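Robotics club project report, draft 2
Salamatu Amadi and Remo Longo
Apr 26, 2021

What we set out to do

Teach a two-finger arm to fold clothes, by showing it a lot of folding done by hand first. The arm is the Gumeo, the one the club got second hand from Mudus. Last year's group did blocks and cups with it. Blocks don't change shape when you let go of them. Clothes do, so that was the whole point of picking it.

Brief from the club said one soft item, one surface. We went for knitwear and tea towels, then dropped the tea towels in February as we were behind.

How we did it

Two of us, hand-held grippers, one person records and the other resets the garment. We swapped every session or your wrist goes. Each go is one fold or one spread-out, saved as one file. Files named by garment, then person, then number. Remo named his first lot by date and we had to redo them all, took an evening.

393 goes recorded in total. 13 thrown out, mostly from the clock on one gripper drifting so the two recordings didn't line up. We now do a tap at the start, both grippers together, and line up on that. Should of done it from day one.

Worked at Salamatu's and at the Drernness workshop. Home was better for variety: different covers, different light. Workshop better for space.

What went wrong

Knit stretches. If you pinch near the hem and pull, the hem comes and the rest stays where it is. Pinch further in, lift, then move. Slow at the lift, faster after.

Collars. A high ribbed collar is thicker than the body and the fold springs back open. We ended up always folding the collar end last and the arm copied that, which was nice to see.

Plush blankets under the garment are a pain, the fingers pick up blanket and sweater together. We kept those goes in on purpose, the trained version needs to see it. On the flat workshop bench the problem went away completly.

Battery lead on the second gripper came loose twice. Taped. 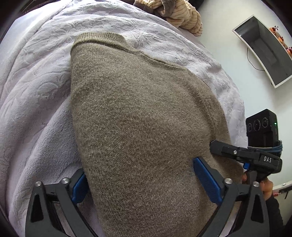
Data collection

Brown sweater on the pale blanket, blue-padded fingers either side of it and the second gripper coming in from the right. We liked the sweater for colour as much as anything, dark on light is easy to pick out when you go through the files later. The blanket has a raised pattern and deep folds in it, so not an easy surface.

Results

Arm tested on 6 garments it hadn't seen. Sleeve folds came out alright, final half fold was hit and miss. Anything bulky it grabbed too shallow and dropped. Full table is in the shared folder under Restrepo (that's just what we called the model, don't ask).

Still to do

Second surface for the test, not just the bench. Try again with the tea towels if there's time. Write up the tap method properly for next year's lot. Return the spare pads to Mudus. Remo to back up the files, Salamatu has the only copy on her laptop at the moment and it's nearly full.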